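# Notes for the Lullau talk – "The arm that stopped a little late"

*(Slow down at the start. Water on the left side of the lectern. Thank Kerstin Ljungberg for the invitation, and say it properly this time, she drove me from the station.)*

Good afternoon, everybody, and thank you for staying through to the last slot before coffee. I promised Kerstin a talk about a fault, and I want to keep that promise, even though it's a fault we'd have been happy to leave in the logbook. I've been working with arms on tables for a good many years now, and I still find that the stories people remember are the ones where something went a bit wrong and everyone went home with all their fingers.

So, the setup. At Fikodum we teach an arm to pick up and put down everyday things – toy vegetables, cups, that sort of size. A person moves the arm through the task, we record it, and we do that again and again until we have a set worth training on. For the set I'm talking about, the target was 1000 recordings. We got to 483 before we pulled the plug, and I do mean that literally, because Hjørdis Haugland walked over to the wall and pulled it.

*(Pause here. People usually laugh. Let them.)*

What happened is quite simple to tell. It was late in the morning, in March, and Loredana Rinaldi was resetting the table between two recordings. Our rule is that the operator presses the hold button, the arm goes still, the light on the controller changes, and then you may reach in. Loredana waited for the light. She reached in to straighten a toy carrot, and the arm kept coming down toward the table for a moment before it stopped. It brushed her sleeve. She wasn't hurt, and I'd like to say that early so you can all relax.

*(Next slide.)*

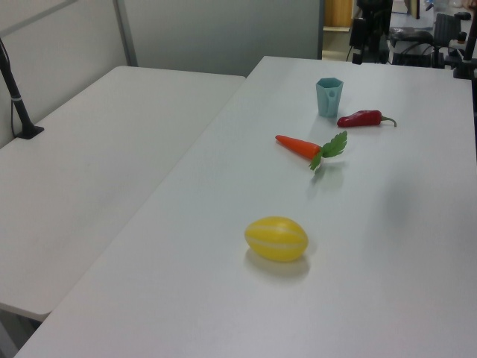 Now, when you're resetting, your mind is on the layout. You're thinking about how far apart things should sit and which way the carrot points, and you have your face closer to the table than you'd like to admit. Ye-ji Sun, who wrote our reset procedure, had put a good deal of thought into where the objects go and one short line into where the operator's head goes. She told me I could say that today, and she has since rewritten the page with great energy!

Back to the fault. We had changed the controller software two weeks earlier, to a version that smoothed the motion. Everybody loved it. The recordings looked lovely, the arm moved like it was pouring tea. But the smoothing worked by keeping a short list of upcoming positions, and the hold button had been wired to stop new positions from joining the list. The ones already waiting were still carried out. The light, meanwhile, changed the moment the button was pressed. So for 150 milliseconds on a good run, and longer when the computer was busy, the light said "still" and the arm was finishing its thought.

*(Say that last part again, more slowly. At Sandberg half the room missed it.)*

I want to be fair to us here, and also a little unfair. We had tested the hold button after the update. Elsa Nordin did it herself, with the arm parked up high and no motion waiting, and of course it held beautifully. What we hadn't done was press it in the middle of a fast move with the recording software running alongside. The emergency stop was fine all along, by the way. It cuts power to the motors and doesn't care about lists. But people don't hit the emergency stop to straighten a carrot.

Let me go through what we changed, and please interrupt if your own lab does it differently, I'd love to hear.

- Hold now clears the waiting list and then commands a stop.
- The light listens to the joints. It changes once the measured speed has been zero for a short while.
- The operator counts to 2 out loud after the light. It feels silly for a day or so and then it's just part of the morning.
- Any controller update gets a stop test during a fast move, on a bare table, with a second person at the emergency stop.

We kept the 483 recordings, after some discussion. The motion in them was good, and the fault only showed up after the hold. Imel, our partner on the training side, trimmed the ends to be safe.

*(If there's time: Hjørdis and the wall plug, the longer version. If not, go to questions.)*

Loredana is back at the table and has asked me to mention that the sleeve survived too. I'll be by the coffee afterward if you'd like the test sheet, and I've brought paper copies for anyone who still likes paper.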